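Stetimus Teaching Station – Set-up and Operation Guide
Section 8: Teaching a pushing task by remote control
Revised September 7, 2022

8.1 Purpose of this section

In this section you will learn how to record demonstrations in which the operator moves the arm from the Flerard hand controller and pushes blocks over the board with the rod. For teaching by hand, where the operator holds the arm itself, please see Section 7. The two methods use different speed limits, and the settings of one must not be copied to the other.

Before you start, the person who will operate the controller should have read the chapter on the emergency stop and should have tried the stop button one time with the arm in motion.

8.2 Preparing the board

1. Switch the arm to Hold and wait until the lamp on the controller is steady.
2. Lay the board flat on the perforated table. Check with your hand that it does not rock or slide.
3. Wipe the board with a dry cloth. Do not use oil or polish. A slippery board changes how far a block travels after a push, and the recordings will not agree with each other.
4. Place the blocks near the edges of the board and keep the middle free. Mixed shapes and colours are allowed in one layout.
5. Stand the blocks upright. A block may be turned to any angle.
6. Leave enough space between neighbouring blocks that the rod can pass without touching two of them.

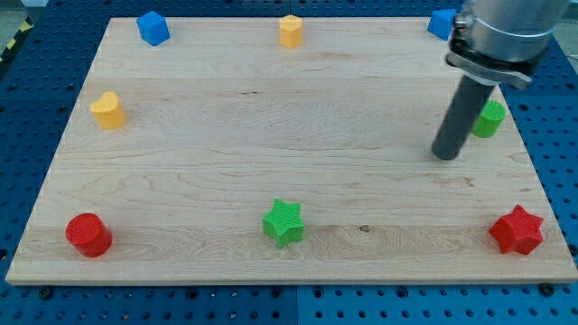

Note: The layout does not need to be exact. Small differences between one recording and the next are useful for the training, and you should not measure the positions with a ruler.

7. Step back behind the line on the floor before you release Hold.

8.3 Setting the height of the rod

The rod must stay above the wood during the whole demonstration, also when it is pushing. The height is set once for each board.

1. Choose Height in the controller menu.
2. Move the rod to a free place in the middle of the board.
3. Lower it with short presses of the down key until the display shows 2 mm.
4. Press Save. From now on the controller moves the rod only sideways, forwards and backwards.
5. Drive slowly to each corner of the free area and look at the gap from the side. If the gap becomes visibly smaller in one corner, the board is not level. Go back to 8.2, step 2.

Caution: Never try to correct the height by pressing on the rod with the hand. The clamp can turn, and then the tip is no longer where the controller believes it is.

Caution: Keep hands away from the board whenever Hold is released. The arm can move sideways without any sound before it.

8.4 Recording a demonstration

1. Enter the instruction in the text field in plain words, for example "push the red star to the green star". Use the same colour and shape names in all sessions.
2. Press Record. A short tone is heard.
3. Bring the rod behind the block, on the side away from the goal. Go around the other blocks, not between them if the space is narrow.
4. Push with an even speed. If the block begins to turn, stop, move the rod to the other side of its centre and push again. Such corrections are good material – please do not delete them.
5. When the block is at the goal, move the rod back a little and press End.
6. Mark the recording as Good or Failed. Failed recordings are kept in a separate folder.

A recording stops by itself after 40 seconds. If you regularly need more time, divide the task into two instructions. One operator should record not more than 20 demonstrations without a break. Tired operators push faster and correct less.
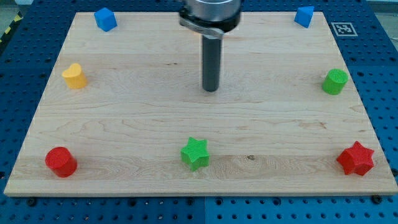

Grube, after the first trial of this section, reported that new operators look too much at the controller display and lose the block when it turns. The advice was to let them drive the rod over the free board for a few minutes without recording, until they can keep their eyes on the tip. We have taken this over as a recommended step for each new operator. Curnen added that the stick sensitivity should stay on Low for this practice, and should be raised only if the operator asks for it.

8.5 Between recordings

It is not necessary to put the blocks back after each demonstration. The end of one recording can be the start of the next, as long as all blocks are upright and on the board.

If a block falls from the board:

1. Press End and mark the recording as Failed.
2. Switch to Hold and wait for the steady lamp.
3. Put the block back near an edge.
4. Step behind the line, release Hold and check the saved height on the display.

Note: If the height shown is different from the saved value, repeat 8.3 completely. From October the controller software will make this check by itself – until then it is the duty of the operator.

For copying the recordings to the training computer, continue with Section 9.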